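Why So Many Things Are Card-Shaped

Go and find a grown-up's wallet. Ask first. Grown-ups are strangely touchy about wallets, even the ones with nothing in them except receipts and a button.

Inside you will probably find a stack of plastic cards. One opens a hotel door and should have been handed back in December. One borrows library books. One promises a free sandwich after you have bought so many sandwiches that you never want to see another. They come from different places and do different jobs, and yet, if you tap them into a pile, the edges line up perfectly. This is a little suspicious, and it deserves looking into.

Who decided on the size?

A long time ago, shops gave out cards in any size they liked. Some were paper, some were metal, and some were too big for any pocket that had ever been sewn. Then machines that read cards came along, and machines are fussy. A slot can't squint at a card and make allowances. So people from many countries agreed on a size and wrote it down, and most bank cards have been that size ever since: a bit more than 85 millimeters long and a bit less than 54 millimeters tall. The thickness is about three quarters of a millimeter. Even the corners are rounded to an agreed curve, so the next time somebody tells you that your homework is too picky, you can tell them about the corners.

The size got so popular that cards with no machine to please copied it anyway. A card that fits in a wallet gets carried around. A card shaped like a banana gets left in a drawer.

What is a card made of?

Mostly plastic, and mostly in layers, like a very disappointing sandwich. There is a white layer in the middle, the printing goes on that, and a thin clear skin goes over the top so the picture won't rub off on your sandwich coupons. The layers are squeezed together while they are hot. Big sheets are made with lots of cards on them, and then the cards are punched out.

Some cards have extra filling. A card that you tap on a reader has a tiny chip and a loop of very thin wire hidden inside. The loop picks up a small amount of power from the reader, just enough for the chip to wake up, say its number, and go back to sleep. It's the shortest workday of anybody you know.

A card with a dark stripe on the back keeps its number in the stripe, using magnetism. Some of these stripes can be scrambled by a strong magnet. Please don't test this on a card that isn't yours.

What about VIP?

VIP stands for Very Important Person. You might think there could only be a few of those. Then you visit the Ametlow Swim Hall, where I went to ask about cards, and learn that they printed 402 VIP cards in one year. That is a lot of importance for one pool with 5 lanes.

I asked Ratih Jugah, who runs the front desk there, what the VIP cards do.

"You get a free locker," she said.

"Is that all?"

"It's a big locker."

The plain card at Ametlow gets you into the same water. It costs less. But people like a card that says they are important, and card makers have known this for a long time, and that is why so many VIP cards are printed in black, red, or gold. You'll hardly ever meet one in beige.

How do you keep cards tidy?

In a pile, mostly, and then you can only see the top one. This is fine if you only ever want the top one. Shops and collectors use a stand instead. A clear one is handy, because the stand holds the cards up and then politely gets out of the way, so that you look at the cards and forget about the stand. Clear stands are often made from acrylic, a plastic you can see through much as you see through glass. It scratches more easily than glass does, so wipe it with a soft cloth, and keep it away from the scrubby side of the sponge.

When you fill a stand, start with the bottom row if the cards overlap, or you will find yourself posting cards behind other cards and losing them. Ratih keeps hers in order by color. I keep mine in order of how much I like them, and the sandwich card has been dropping steadily.

Picking up a flat card

Put a plastic card on a smooth table. Now pick it up using only your finger and thumb, without sliding it to the edge. Harder than it sounds, isn't it? The card is so thin that there is hardly any side to grab, and your fingertips keep skating over the top. People with long nails have an unfair advantage and tend to be smug about it.

There are a few tricks. You can press down on one end and hope the other end lifts, which works better on a soft surface like a tablecloth. You can push the card up against something that won't move, such as a heavy book, until it tips. Or you can cheat and slide it off the edge of the table, as every shopkeeper in history has done with coins.

Try this: make your own card

You will need stiff cardboard, scissors, pens, and an old card to draw around.

Draw around the old card. Cut it out. Round off the corners, and try to make all of them match (good luck).

Decide what your card is for. It could let the holder choose the movie, or skip drying the dishes for one evening. Write it clearly on the front. Add a number, since official things have numbers. Mine is number 11, and there are no others.

Finally, decide whether to write VIP on it. If you make 100 of them for your class, think about what the word "very" is doing.
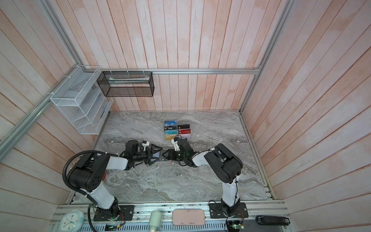

Eight plastic cards in a clear stand. Two of them say they're VIPs, one in black and one in red.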